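Flalley workshop puts two grippers through a season of flower picking

The people at Cluvosside have been handling awkward objects for as long as anyone in Flalley can remember, but this winter they have given themselves a job that had the neighbors stopping at the window: teaching a robot arm to pick up flowers. Artificial ones, that is, bought by the boxful, and chosen because a stem is thin, a bloom is soft, and a leaf will get in the way of almost anything you try to do with it.

The point of the exercise is a comparison. Eftychia Fragkou, who runs the trials, has two grippers to choose between and only one place on the packing line to put the winner. The first, a stiff two-finger model the team calls the Hakon, closes quickly and holds on hard. The second, the Balaskas, has softer pads and takes its time. Both have been bolted to the same arm in turn and given the same flowers on the same white tabletop, with a small camera at the wrist looking down between the fingers.

"I thought I would have my answer in a week," Fragkou told us over a very welcome cup of coffee. "Then we put two stems down together instead of one, and I stopped making promises."

A single rose stem, she explained, is a friendly sort of object. It's long, it's mostly straight, and if the fingers come down a little to one side there is usually still something to hold. Hydrangeas are another matter altogether, with all those ruffled florets spreading out over the very part of the stem you would like to reach, and the big leaves as well. So the team now lays the two kinds out side by side and asks the arm to take the rose and leave its neighbor where it is.

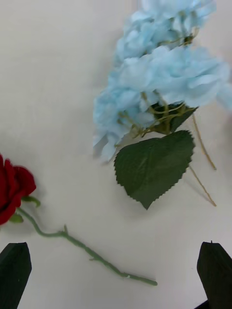 Page last changed: 2018-02-18

A red rose and a pale blue hydrangea make a cheerful pair on a gray winter morning, it must be said, and the rose stem reaching down toward the gap between the black fingers is just the sort of approach Fragkou likes to study. She goes through the wrist camera pictures most evenings, looking at where the fingers stand before they close and what else is near them.

So far the arm has made 918 tries, and 167 of them have gone into a folder for a second look - mostly cases where a leaf came along with the stem, or where the fingers shut on the little thorn nubs and the flower turned in the grip. Réjean Leclerc, who wrote the controller, has a soft spot for that folder. He has been using it to adjust how fast the fingers close in the last bit of travel, and he says the Hakon in particular has become much better mannered with a slower finish.

Which of the two is ahead? Neither of them would be drawn on it, though we did try more than once. The Hakon is quicker over a long run and easier to clean. The Balaskas is kinder to the petals, and Leclerc admits that he would trust it with his own mother's garden, but its pads wear and have to be changed after a few days of steady work.

There are 6 more weeks of trials on the calendar, with a mixed bunch coming next and then a round with the lamps turned down low. If all goes well the chosen gripper will be on the packing line by September, and the workshop hopes to have the arm running near the front window before then so that people walking by can have a look.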